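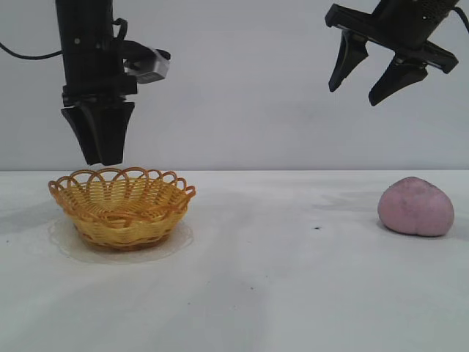 How do I get a musty smell out of a wicker basket that has been in a loft?

Start by brushing it out dry with an old paintbrush, then wipe it down with a mix of one part white vinegar to four parts water and leave it outdoors in the shade until it has dried right through. Do it on a breezy day if you can. Most of the smell goes with the dust, so spend longer on the brushing than you think it needs.

Mine is a log basket, oval, with a plaited rim and two handles. It came down from the loft when we had the insulation done and it smells like a damp church. I have wiped it with washing-up liquid once and the smell came back within a couple of days. There are a few grey specks on the base which might be mould or might be old soot. I would like to use it in the living room for blankets, so it does need to be properly clean. I don't want to spend much. The nearest shop to us is the Durrani hardware place in Lallside, so anything they would stock is ideal.

Posted in Cleaning and Storage, January 2026
Viewed 3,702 times

plesine_hill

The short reply at the top is right as far as it goes. I'll add what I do with the ones I buy at car boot sales.

Check the base first. Turn it over and press along the stakes with your thumb. If they give or crumble there is rot or worm and cleaning won't help. Fine pale dust underneath means woodworm, and you should keep it out of the house until it has been treated.

If it is sound, brush it inside and out. A 2 inch paintbrush with the bristles cut short gets between the weave better than a scrubbing brush. Hoover up what falls out, using the soft attachment. Wear a mask if you think the specks are mould.

Then the vinegar. Use a cloth that has been wrung out well. Willow can stand a good wetting but the cheaper baskets have paper cord or a glued lining in places and they go out of shape. Don't forget the underside of the rim, where the weave is doubled over and holds the damp.
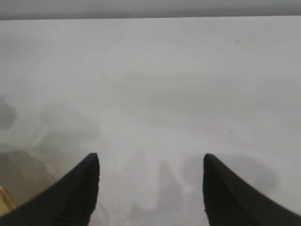

After that it has to dry, and this is where most people give up too early. It can feel dry to the hand while the thick parts are still holding water. I give mine three full days in summer and a week in winter, standing on two bits of batten so that air gets underneath. A spare room with the window on the latch will do. Don't put it against a radiator or the weave will split.

If it still smells after that, fill a shallow dish with bicarbonate of soda, about a mugful, stand it in the basket and tie the whole lot up in a bin bag. Leave it for a week. A 200 g tub from the baking aisle is plenty and costs less than anything sold for the job.

Soot smears when you wipe it and mould tends to lift off and come back. That should tell you which you have got.

biklow88

Just put it outside in July and forget about it. Sun sorts out most things. I had one that stank of dog and it was fine after a fortnight. It did go a bit pale on one side.

gatepost

Don't use bleach on it whatever anyone says. I did and it went patchy and dry, and bits kept snapping off the handle.

For blankets I would line it anyway. An old cotton pillowcase opened down one seam fits most oval baskets and you can put it through the wash. Wicker catches on knitted things otherwise.

Also worth asking in the hardware shop for a soft dusting brush meant for radiators. The long thin sort goes right down into the corners.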